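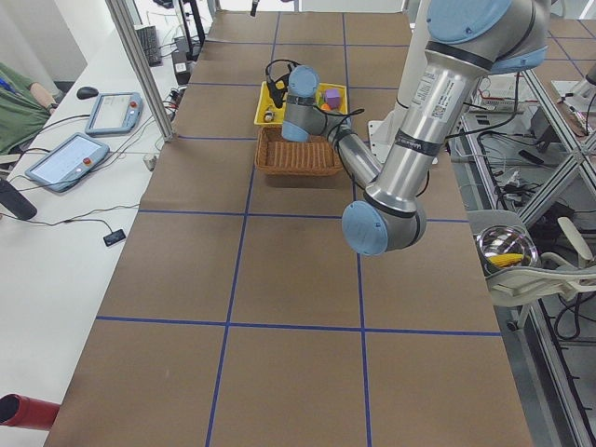 # Okgate Tabletop Handling Station

The Okgate Tabletop Handling Station is supplied by Miltia to colleges, test laboratories and small workshops that need a single robot arm for picking, placing and sorting light objects. It is sold as a complete station or in separate parts, so that a department which already owns a suitable arm may order the table, framework and control desk alone.

This page is intended for those preparing a purchase request or an equipment budget. Prices are given on written quotation only, and each quotation is valid until the end of the month following its issue.

## What is supplied

The full station comprises:

- one jointed arm on a fixed pedestal, with a two-finger electric gripper
- one long work table
- an aluminium framework with mounting points for cameras and lights
- one handheld teach pendant with screen and emergency stop button
- one control cabinet and a cable set for the chosen layout
- a printed handbook and a first-year service visit

A control desk, a second pendant and a computer are optional. Where two stations are to share a desk, we recommend that each arm keeps its own pendant and that both are clearly labelled.

## Main particulars

| Item | Standard station |
|---|---|
| Reach of arm | 800 mm |
| Greatest load, including gripper | 5 kg |
| Table width | 768 mm |
| Delivery after order | 8 weeks |
| Power | Ordinary single-phase supply |

The load figure includes the weight of the gripper and anything fixed to the wrist. Buyers who intend to add a camera or a heavier tool at the wrist should tell us before ordering, as this reduces what the arm may carry.

## Table surface and marking out

The table is delivered bare. Most users cover it with brown paper and mark out squares in coloured tape, which gives a plain background and a simple way of recording where trays and baskets are to be placed. Paper and tape are cheap but wear quickly under daily use, and should be entered in the budget as a running cost. A printed mat is available from Sitent for those who prefer a permanent grid - please state the table width when ordering.

Trays, baskets, bowls and small test objects are not included. Ordinary household and toy items are suitable for most picking work and need not be bought through us.

## Planning the room

Space is the item most often underestimated. The arm can pass beyond the edge of the table, and the surrounding floor must be planned accordingly. Before an order is confirmed, we ask for a simple floor drawing showing doors, sockets, desks and any neighbouring stations.

The buyer is responsible for the risk assessment of the finished installation. The emergency stop must be within easy reach of the operator at all times, and cables should be routed so that they do not cross a walkway. Guarding is quoted separately once the intended work is known.

## Costs to allow for

In addition to the purchase price, a budget should cover delivery and installation, operator training, replacement gripper fingers, a yearly service after the first year, and staff time for setting up. Training is arranged through Ahmadpour and may be held on the buyer's premises.

Orders for delivery before the end of October should be placed in good time, as installation dates in the autumn are limited. Deposits are payable on order - the balance falls due when the station has been installed and accepted.

## Requesting a quotation

Please send the floor drawing, a short account of the intended work, and the weight and size of the largest object to be handled. State whether the arm is required or whether an existing one will be used, and give its make and model if so. Requests are dealt with by the Miltia sales office in order of receipt.

Page last revised: Sunday, February 5, 2023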